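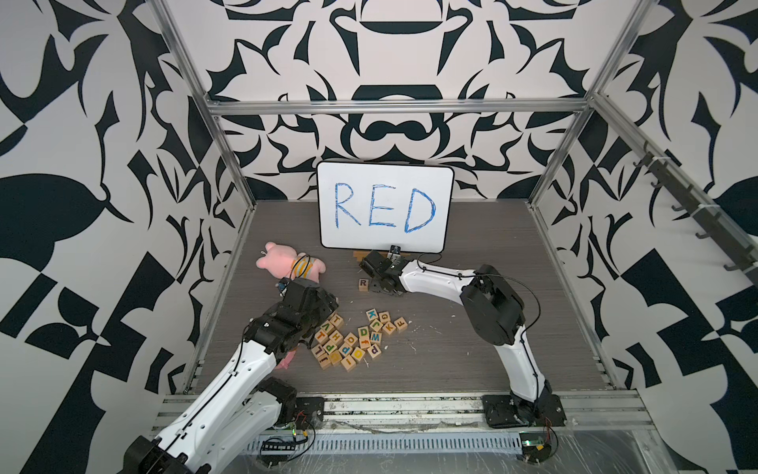

Johanna Hubmann reckons I'm just playing with toys on work time, and she'd like to know why a robot needs me to spell for it. Fair question! Long answer coming, get a brew on.

So, the job this week. There's a word on the whiteboard (RED, in blue pen, yes I know) and a heap of wooden letter blocks, and the robot has to find the right letters and put them in order in front of the board. Two arms, one word. My bit is showing it how.

Showing it means I sit at a desk with a pair of handles, one for each of my hands, and whatever I do with the handles the arms do in the box. Squeeze, and the gripper closes. Turn my wrist and its wrist turns. It all gets recorded, the cameras and the joints together, and later on the model has a go at learning from it.

@Johanna to your actual question: it isn't learning to spell. Or it might be, a bit? What we want is for it to look at the board, look at the pile, and pick the block that matches what comes next. If I just gave it a list of positions it would be lost the minute somebody nudged the table.

There's an R down in front of the board in this one, by the right arm. E and D still to do. I can see a green D in the heap, next to the W, which is a nice easy grab compared with some.

Somebody called Imik has replied "why is there a pig". The pig is part of the task, Imik! The toys get tidied to one side and the blocks get used, and the robot has to know which is which. Left hand does pig, right hand does letters. That's the plan anyway. My left hand has other ideas most mornings.

Soft things are so much harder to demonstrate than blocks, by the way. With a block you know when you've got it, because the fingers stop. With a plush toy they just keep sinking in, and I can't feel anything through these handles, so I'm going entirely by eye. I squeeze too hard every time. Sorry, pig.

Things I have learned about being a good teacher to a pair of arms:

Go slower than you think. Then don't stop. Stopping is worse than being slow! If I hover over the pile while I make my mind up, the hovering goes in the recording as well, and you end up with a robot that dithers exactly like me. Burgi Steiner played one back to me in my first week and I recognised my own dithering. Mortifying.

Decide on the letter before you move. I say it out loud now. "D. Green D." The people at the next desk think I'm doing a very slow crossword.

Don't be clever. I used to flick blocks over with the edge of the gripper to see what was on the other side, and I was really quite proud of it. Those ones all came back marked "please redo". The model saw me do it with five different wrist angles and couldn't make head or tail of it. So now I pick up, turn, put down, same way each time.

If you fumble, carry on and fix it. This surprised me. I'd been binning every run where I dropped something, and Burgi said no no, keep those, as long as I pick it up again sensibly. A robot that's only ever watched perfect runs has no idea what to do after a drop.

Numbers for those who like them (hello Dad). The target for this word set is 892 demonstrations, shared between the Lildale lot and us at Nikurthorpe. I did 95 last week and my best day was up to 16 in an hour, before my shoulders gave up. They're short, but you do have to reset the box after each one, and mixing up the blocks by hand takes longer than you'd believe.

Someone's asked about the walls. We swap the backgrounds every so often, and the big swirly black and white ones are the ones I'd ban. After a morning of those I shut my eyes and see leaves. They're there so the model doesn't get attached to one plain wall and then panic in a different room. I understand the reasoning. I'd still ban them.

Q from the replies: can't you just grab its hand and move it? You can! We do that on the Miettinen job, where you hold the arm and walk it through the movement yourself. Lovely for one arm, you feel everything. For two at once I'd need to be stood in the box with an elbow in each corner, and my own hands would be all over the camera view. So, handles for this one.

Another Q: do you get bored? Sometimes, about three in the afternoon. Then I get a run where both arms go at once, the left holding on to something while the right goes in for a letter, and it feels like patting your head and rubbing your tummy and getting it right. I did a little cheer on Monday. On the audio, apparently.

And has it worked? Early days. They trained a small version on the first batch and let it loose on two-letter words. It got the first letter more often than not, then went very firmly for the wrong second one. It mixes up lowercase i and l something rotten, which, same.

What it did pick up is my approach from above. I come in a bit from the right and then straighten up at the last second, a silly habit from being left-handed, and the arm does it too with nobody at the handles. I watched it do that three times over and went a bit quiet.

Johanna has now asked if she can have a go. Yes! Come on Friday, bring biscuits, and you're doing the four-letter words.

Right, back to it. Next up on the board is GOLD, and I need to dig out a G.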